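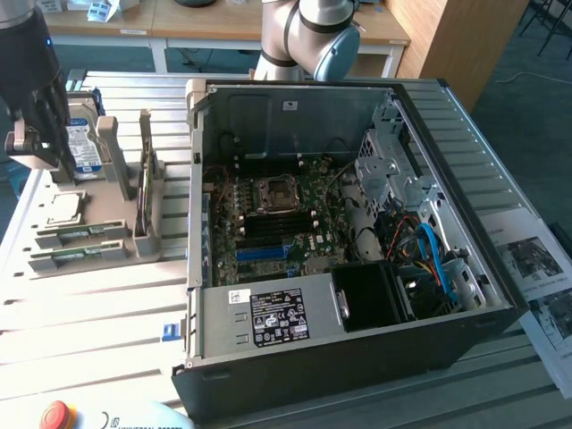 An opened desktop computer tower on a slotted aluminium workbench, with removed components in a fixture to its left.

Velley Programme for Minority Language Access

The Velley Programme for Minority Language Access is a public scheme that pays for interpreting, translation and community mediation in the district of Velley. It covers residents whose first language is not used by the local administration. The scheme is run by the Nasr Centre, a non-profit body, under a service agreement with the district council.

Background

Before the programme was set up, interpreting in Velley was arranged case by case. Health clinics, schools and the housing office each kept their own lists of interpreters, and rates of pay differed from one office to another. A review written by Souad Amrani for the district council found that residents often relied on relatives, including children, when dealing with officials. The review recommended a single register, a common rate of pay and a written right to an interpreter in certain procedures.

The council adopted the first two recommendations. The third was adopted in part: the right applies to hearings on housing, schooling and social assistance, but not to general enquiries at the counter.

Organisation

The programme has a director and a small office staff, and is supervised by a board of seven members. Three seats are held by minority associations, three by the council and one by the Jerkis Legal Aid Office. Members serve for two years and may be reappointed once. The first director was Adel Bennani. He was succeeded by Ilham Ghoneim, formerly head of the register.

Interpreters are self-employed. To be placed on the register they must pass an oral test, complete a short course on confidentiality and sign the code of conduct. The register held 192 interpreters when the revised code came into force on Monday, March 11, 2024. Community mediators, who accompany residents to appointments and explain procedures, are employed directly by the Nasr Centre and do not interpret at hearings.

Services

Requests are made by the public office concerned or by the resident. Offices must give two working days' notice except in urgent medical and child protection cases. Telephone interpreting is available during office hours.

The programme also translates standard forms and notices. By the end of its first full year it had issued 414 translated documents, most of them for schools and clinics. Private letters, court judgments and commercial papers are excluded.

Small grants of up to 2,000 euros are open to associations that hold information meetings on public services. Calls for applications are published each July.

Reception

The Rosum Association for Equal Treatment has supported the single register but criticised the limits on counter services. In a written submission its chair, Baltasar Cifuentes, argued that most refusals and misunderstandings occur at the counter — before any hearing is opened — and that the right to an interpreter should begin there. The council replied that telephone interpreting was sufficient for general enquiries.

Hiếu Đàm, a board member, has drawn attention to the shortage of interpreters for the smaller language groups, for which the register may list only one person. The board has since allowed remote interpreting at hearings where both parties agree.

See also

Language rights
Community interpreting
Legal aid in Velley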